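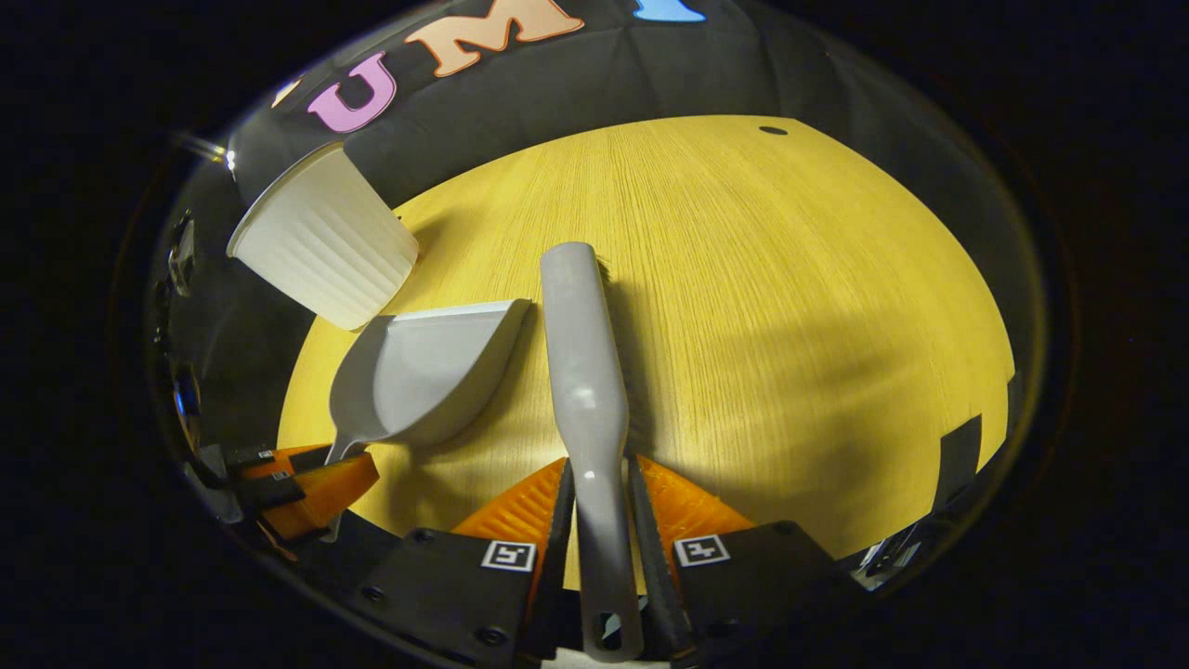

Paper cup and dustpan on a light wooden table.

Keep a chore diary with us: Flondo is looking for 40 households in and around Liltness

Posted March 4, 2018

Do you sweep the kitchen floor before breakfast or last thing at night? Did you learn to do it from your mother, your grandad, a flatmate with strong opinions, or did you just pick up a brush one day and hope for the best? We would very much like to hear from you, whichever it was, and we would like to hear about it in rather more detail than anyone has probably ever asked you for before.

Flondo is a project about the small jobs that keep a home going, run by Sivutus, a local history and everyday life group that has been collecting people's memories in Liltness for a good while now. Up to now most of our work has been about shops, schools and the old bus routes, and we have 467 recorded conversations in our collection to show for it (some of them very long indeed, and one of them nearly all about a single bus). But when we went back and listened again, we noticed how often people wandered off the subject and began telling us about washing day, or how the front step was scrubbed, or who was allowed to touch the good tablecloth. So this time we are asking about all that on purpose.

What you would be doing

For four weeks in June you would keep a diary of the jobs done in your home, by you or by anyone else who lives there. It can be as short as a line or two in the evening, or you can write pages if the mood takes you. We are just as happy with "wiped the table, forgot the bins" as we are with a long account of how you came to own three irons. We supply a notebook and a pen, and you can type your diary instead if your handwriting is anything like ours.

At the end of the four weeks one of us will come to see you, or meet you at the Rosales Centre if you would rather not have visitors, and we'll have a chat about what you wrote. That usually takes an hour or so. With your permission we will record it.
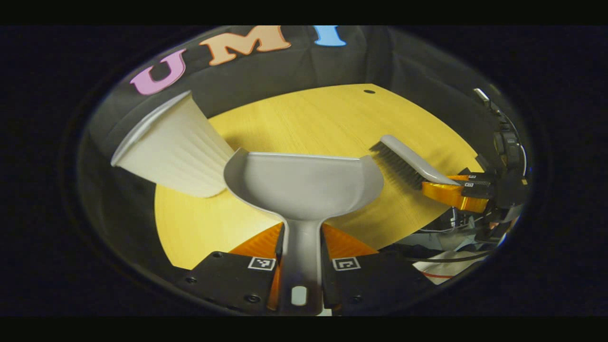 A dustpan, a hand brush with dark bristles and a paper cup.

There is also a tea afternoon at the Rosales Centre once the diaries are in, where everyone who took part can come and compare notes. It isn't compulsory, but there will be cake, and at our last one the talk about how to fold a fitted sheet was still going in the car park!

Who can take part

Anyone aged 18 or over who lives in Liltness or the villages nearby. You might live alone, share with friends, have a houseful of children or be looking after a parent. You may rent one room or have far too many. You don't need to be tidy, and please don't tidy up for our sake. We would especially love to hear from people who have moved here from another country, and from men over 70, who were rather thin on the ground in our earlier collections.

If you would find it hard to write a diary, do get in touch anyway. We can ring you twice a week and take it down over the phone, and we have done this before with people who have poor eyesight or sore hands.

What you get

Each household receives a £40 shopping voucher when the diary and the chat are finished. Travel to the Rosales Centre is paid back on the day, so please hang on to your bus ticket. You will also be sent a copy of the booklet we are putting together from the diaries. We are printing 400 of them, and a few will go to the library.

Your name will not appear in the booklet unless you ask for it to. You can leave the project at any point, and if you change your mind about a particular page you can simply tear it out.

How to apply

Pick up a form from the front desk at the Rosales Centre, or write to us there, marking your envelope "Flondo diaries". Tell us who lives in your home, how best to reach you, and one household job you either love or can't stand. We try to answer everybody within two weeks. If more people apply than we have places for, we will choose a mixture of ages and kinds of household and keep a waiting list for the rest.

Questions before you apply are very welcome, and the Sivutus table is in the foyer most mornings, so do come over and say hello.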